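Hotels & Landmarks > Threads > Walter Marulanda

2 min read

1/ I finally got a night at the Gareo, the old grain exchange turned hotel, and I have to post about it. The lobby still has the trading floor clock! It runs four minutes slow and the night clerk told me they leave it that way on purpose.

2/ The building opened with 60 rooms over the exchange offices. Clereck bought it after the long closure and kept the stair hall, the mail chute and every one of the brass room numbers. I walked up all the floors just to look at them.

3/ Ballroom next. It seats 1,020 if you count the balcony, and the plaster ceiling is original except for one corner over the stage. Primesance did the repair and I could not find the seam. I tried for ages.

4/ A few pictures: 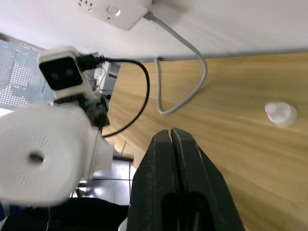
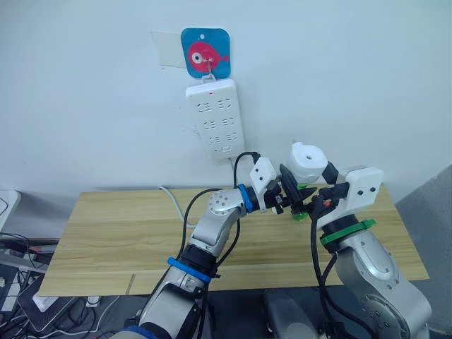 Pink fish on blue, this one and the next.

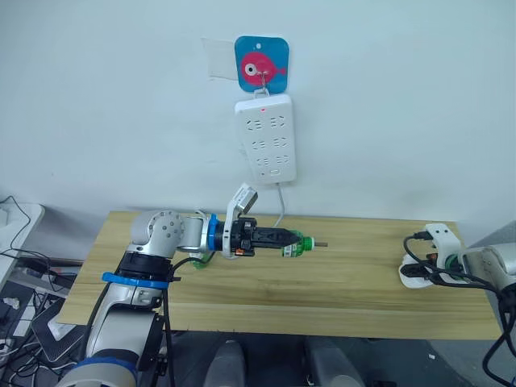 5/ Back to the Gareo, breakfast edition. You eat at Patrício, in the old telegraph room, and the cornbread comes in its own little skillet. Get the corner table by the tall window, you can see right down to the river.

6/ Also the guest ledger from opening year is in a case by the elevators. 3,903 signatures, and they turn the page every morning. October is a great month to go, the roof terrace was still open and I had it all to myself at sunset!

7/ Next up is the theater across the street, if I can get on the backstage tour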